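Notes on the mini fridge set, Jesham room. Version 2, January 4, 2023.

## What's in it

Small items put in and taken out of a white cabinet with two compartments and a black-edged door. 47 item names, 90 short sessions.

## Doubts

- The Brurken list files everything under `food`. A marker is not food. I've moved it to `other`.
- "Realistic fridge contents" was the claim in the November draft. I don't buy it. Who keeps so little in a fridge?
- Colour labels came from Skulport and I haven't rechecked them. Treat `grey` with suspicion.
- Shelf position is only `upper`, `lower` or `door`. Left and right were too unreliable to keep.

## Samples 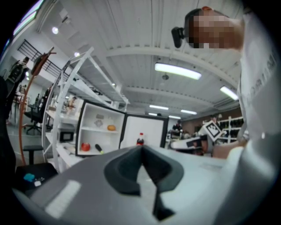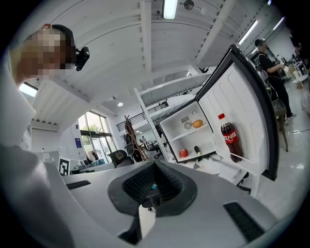 *Door open, red apple at the left of the lower compartment in both; lemon slice on the upper shelf in the second.*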